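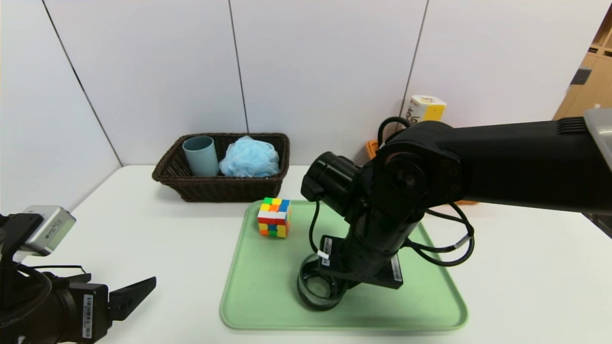

November, late, should be in bed

Well, the right arm scared the daylights out of me today and I'm still a bit keyed up, so I'm writing it down before it turns into a funny story.

We'd been on the glass cup all afternoon. Cup on the green tray, pick it up, put it down somewhere else, reset, again. The arm had been so good! Slow and soft and almost boring, and I was sitting there thinking about dinner. Then on one of the descents the wrist just let go of itself. No error, no beep. It dropped maybe the width of my hand, straight down, and the cup went out from under it like a bar of soap. It hit the floor on my side of the table and it did not bounce. I've never moved so fast in a rolling chair.

The part I keep going over is the stop button. I hit it, I know I did, and the left arm froze right away like it's supposed to. The right one went on pushing into the tray for what felt like forever. Toivo pulled the log afterward and it was 5 seconds. Five seconds is long! Try counting it out loud with your hand near something that isn't listening to you. (My hand wasn't near it, thank goodness. An hour earlier it would have been, I was in there straightening the puzzle cube with everything powered up, and yes I know, I know.)

So Toivo Jääskeläinen and I spent the evening with the covers off. He was sure it was the Fliven update, he blames Fliven for everything including the weather, and I was sure it was a tired motor. We were both wrong -- it was a cable. The one that loops over the elbow had been rubbing, and inside the jacket a wire was hanging on by a couple of strands. Bend the elbow one way and it's fine, bend it the other way and the wrist loses power for a blink. We wiggled it 15 times with the meter on and it cut out on 7 of them. The arm has done about 2,000 picks since that cable went on and I'd bet it has been getting worse for weeks.

That doesn't explain the stop, though. Toivo thinks the right controller was busy trying to reconnect to the wrist and didn't look at anything else until it gave up. If he's right then the button is only asking politely, and I want one that cuts the power, period. I wrote to Miettinen about it tonight and wasn't very polite myself. Might regret the second paragraph.

Swept twice, then found another sliver under my shoe at home. Plastic cups from now on, whatever the test plan says. Both arms are switched off at the wall with my ugly handwriting taped over the plug. New cable comes from Narov, and I'm going to route it with more slack this time.

Forgot to eat. Toast, then bed.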